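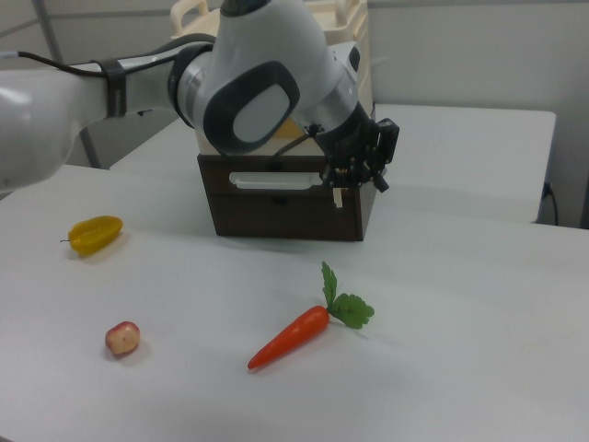

Fivura two-finger gripper kit, reviewed after 6 weeks on a shared arm

The Fivura kit is sold as a bolt-on gripper for small arms. It ships as a bag of brackets, two fingers, a servo, a control board and a printed sheet. Tuulikki Kokkonen and I put it together in the Kerslake workshop in May and have used it since for pick-and-place work with toy food.

Assembly

Assembly took one evening. The bracket holes lined up with our wrist plate without drilling. The screws are short, and two of them stripped on first tightening. Fivura packs no spares. Thread locker is needed on the finger pivots, a step the sheet leaves out.

The supplied signal wire is thin and too long for a short wrist. We left some slack for rotation and strapped the main cable to the arm. A proper clip at the wrist should have been in the bag.

Weight with the bracket is 214 grams on our scale. The listing gives no figure.

Grip

Toy carrots are the easiest item. The taper lets the fingers close at any point along the body, and a pick near the thick end holds through a full wrist turn. The leaves are a nuisance if a finger lands on them, so we set the grasp point lower down.

Star fruit is harder. The fingers seat well in the grooves when they come down across the long axis. Along the axis they ride up on a ridge and the fruit rolls out.
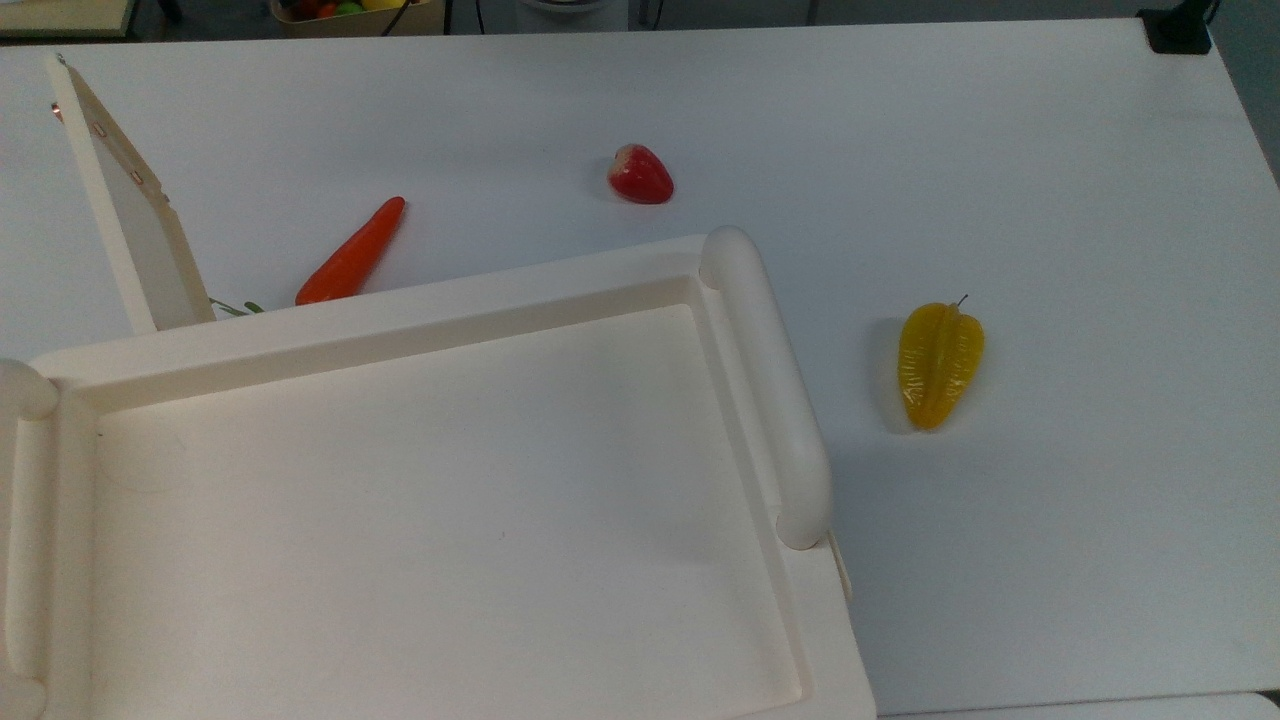
Strawberries fall between the two. The tapered body tends to squeeze out forward when the fingers close above the midline. Lowering the approach by a few millimeters fixed most of this. Over 32 strawberry picks after that change, we had 2 drops.

Placing is less of a problem than picking. A shallow tray with a raised rim suits the kit well, provided the release height clears the rim. Thick handles at the sides need their own keep-out zone in the planner, as the open fingers are wider than the drawing suggests.

Software

The board takes plain serial commands and reports position but no force. Closing is therefore done to a set width per item. Orvokki Seppälä wrote a small lookup table for ours in an afternoon.

Compared with the Sirley

The workshop's older Sirley gripper is heavier and slower, but its finger pads are replaceable. On the Fivura the pads are molded to the fingers, and ours show wear at the tips.

Verdict

Good value for light objects on a bench arm. Buy a bag of better screws with it. Anyone who needs force feedback should look elsewhere.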